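Sorting Brake Parts at Rekard: Notes on a Changed Shift

19 March 2019
By Salamatu Osagie

Rekard moved its brake part sorting to a two-arm cell in September. Four sorters were reassigned to inspection.

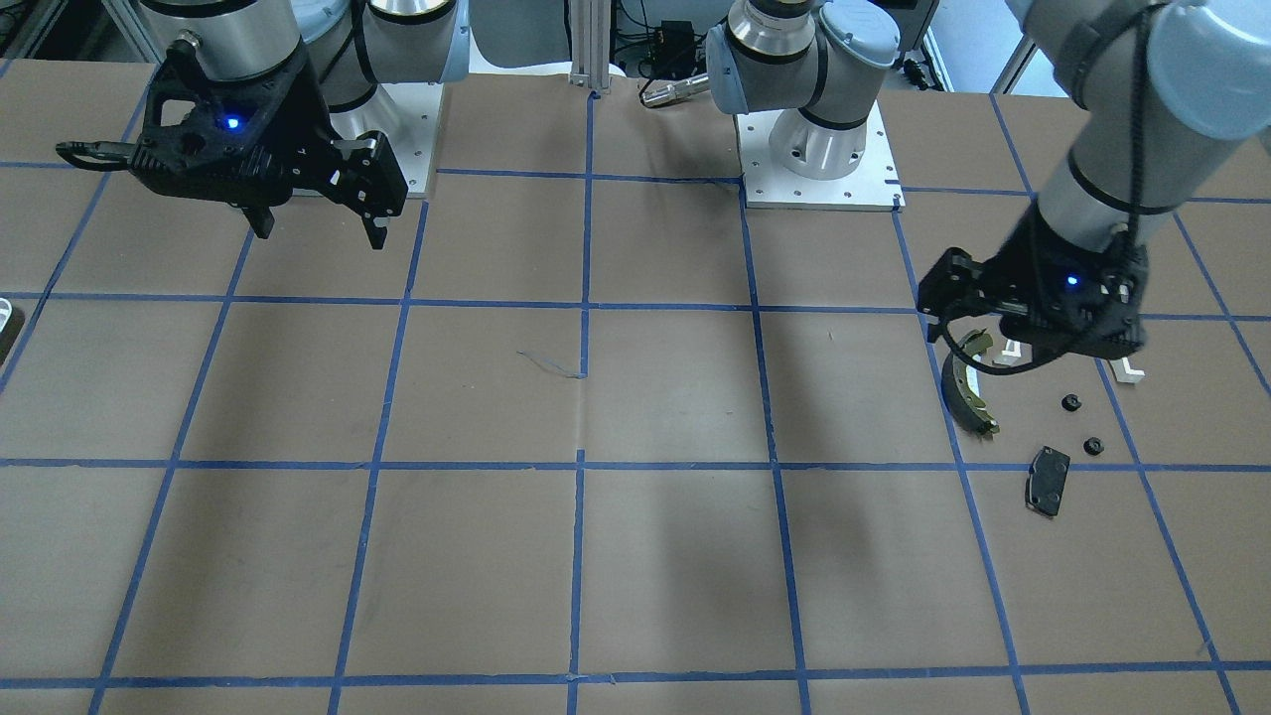

Pay grades were retained. Training took 20 hours per person, and the night shift considers this insufficient.
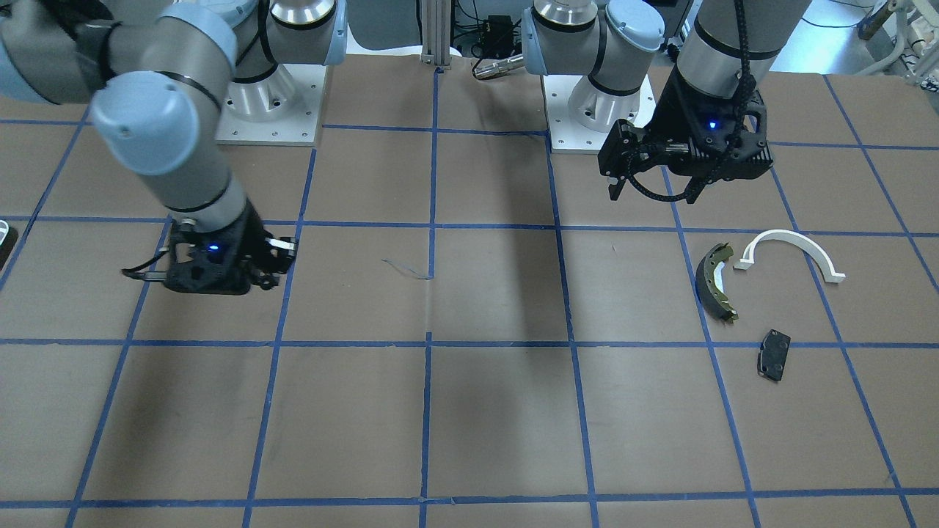
Brake shoe, brake pad and white arch-shaped part on the taped grid.

Staff now report less wrist strain and more time alone.
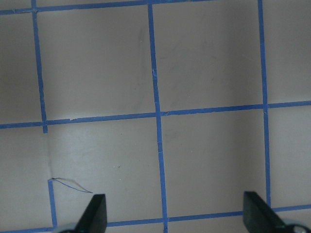
The schedule will be reviewed with the Wadham site.

Comments

Ibrahim: Were breaks changed too?

Ekholm: Same hours at our plant. I miss the talk.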